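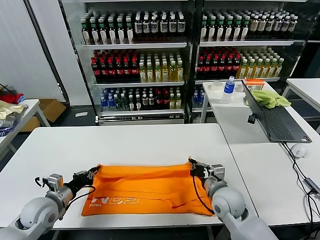 How I stopped losing my bags, and some thoughts about living in Fidstead

March 20, 2024

When I moved to Fidstead I had two suitcases and one box of kitchen things. Now, after three winters, I have a whole cupboard full of bags. Bags for shopping, bags for shoes, bags inside other bags. I do not remember buying most of them. My mother had the same cupboard at home, and I used to laugh at her for it.

In my first month here I did not understand that you must bring your own bag to the market. The man with the potatoes looked at me, I looked at him, and then I carried the potatoes home in my scarf. It is a good scarf and it survived, but it smelled of earth until December. After this I always kept a folded bag in my coat pocket. The trouble is that I have two coats, so the bag was always in the other one.

My neighbour Miyuki Arai has a better system. She hangs her bags on the inside of the front door, on one hook, and when she has unpacked the shopping the empty bag goes back on the hook before she even puts the milk in the fridge. I tried it and I must say it works. I forgot only twice, both times when the telephone was ringing.

The market itself deserves a few words. It stands on the square behind the old corn hall, which has the year 1725 cut over its door. In the morning it is mostly older people who know exactly what they want. Later the families come and it becomes slow, because everybody stops to talk. I like to go early and buy bread first, then vegetables, then cheese if there is money left. The cheese woman sells nothing under 300 grams, so I have learned to eat more cheese.

The walk back takes me ten minutes by the river, or longer if I go past the Mazurek bakery, where they put the broken biscuits in a paper tray near the till. I usually go past it.

Last week I finally emptied the cupboard. I washed all the cloth bags together, which was a mistake, as a dark blue one gave its colour to the others. The ones with holes I cut up for cleaning the windows. A few good ones I gave to the library, where people use them for carrying books home in the rain. I kept five, and this is still more than one person needs.

Now the cupboard has an empty shelf and I cannot decide what to put there. Miyuki says jars. I have started to keep the jars from the plum jam, and there are already a good many of them.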